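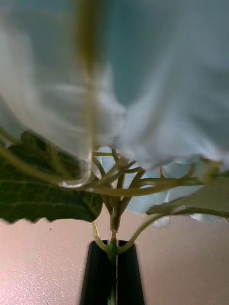 4.2 Kitchens, pledges and the long first winter

When the Trutanura company announced that it meant to dam the upper Skarau for a hydroelectric station, most people in Drollinthorpe had no particular feelings about electricity, and those who did were generally in favor of it. We want to stay with this point for a while, because it is easy to read the later quarrel backwards and to imagine a valley that was always on its guard. The 23 people we interviewed remembered something much milder. They wanted to know where the water would go, who would pay for the new road, and whether the lower fields would still flood in spring as they always had. Even the color the group chose for its first leaflets was a gentle one, a white with a little light blue in it, very near to the petals in Figure 1, and several people told us fondly that it was nearly impossible to read from across a street. A firmer blue came in later, along with firmer language, and we will come to both in their turn.

The first meetings were held in Karine MacPherson's kitchen, with five people around the table and a pot of soup that seems to have grown larger in every retelling. MacPherson had worked for years as a bookkeeper at the sawmill, and she brought to the group a habit of asking for things in writing. It was her idea that nobody should be asked to oppose the dam outright. Neighbors were invited instead to sign a pledge that they would not sell or lease any land until the company had published its full plans for the river. By the end of that winter 45 households had signed, and a good many of them, as far as we can tell, still expected that the dam would be built and were perfectly content that it should be.

This mattered a great deal for what came after. A pledge to wait costs very little on the day it is signed, but it gives people a reason to keep talking to one another, and the talk in the Skarau valley was plentiful. Signers traded news at the feed store, passed around letters from the company, and began - slowly, and with some embarrassment - to think of themselves as belonging to something.

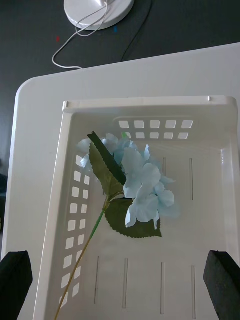

4.3 The newsletter and the petition

The group's newsletter, Pastor, took its name from the old word for a shepherd and had no connection with any church, a fact its editors were obliged to repeat in almost every issue. It was edited by Macarena Marín, who had moved to the valley as a schoolteacher and who told us, with great good humor, that she was given the job because she owned the only typewriter with a working ribbon. Under her care the paper became a warm and rambling thing. Letters about the dam ran next to recipes, lambing notices and a long dispute over the proper spelling of a footpath.

Earlier studies of energy protest have tended to treat papers of this kind as a way of getting information out to supporters. We would not quarrel with that, but our reading of the surviving issues suggests that information traveled just as freely in the other direction. Farmers wrote in with flood levels written down by their grandparents. A retired surveyor sent corrections to the company's map, and when the corrections turned out to be sound, the company quietly printed a new one. Readers noticed, and the letters page got longer.

The petition followed in October, at the time of the autumn livestock sale, when people from both ends of the valley were in town anyway. It gathered 1,000 signatures and asked for a public hearing on the river as a whole, including the fishery and the lower fields. Marín remembered being disappointed that it did not simply say no. MacPherson remembered arguing, late into the evening, that a hearing was the one thing the council would find it hard to refuse. Both women spoke of the disagreement with affection, and both felt sure they had been right.

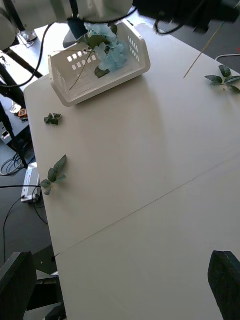 4.4 Disagreement as a resource

We have dwelt on that argument because it was never really settled, and the group carried on very well in spite of it. Those who wanted no dam at all and those who wanted a smaller one, lower down, went on sharing the same table and the same mailing list. Minutes from the period record votes that were put off, taken up again, and put off once more while somebody fetched the coffee. An impatient reader might see muddle here, and some members certainly did. Our own view is that the delays kept people in the room who would otherwise have left it, and that when the hearing finally opened the company found itself facing a far wider range of neighbors than it had prepared for. The conduct of the hearing itself, and the revised plan that Trutanura brought to it, are taken up in Section 5.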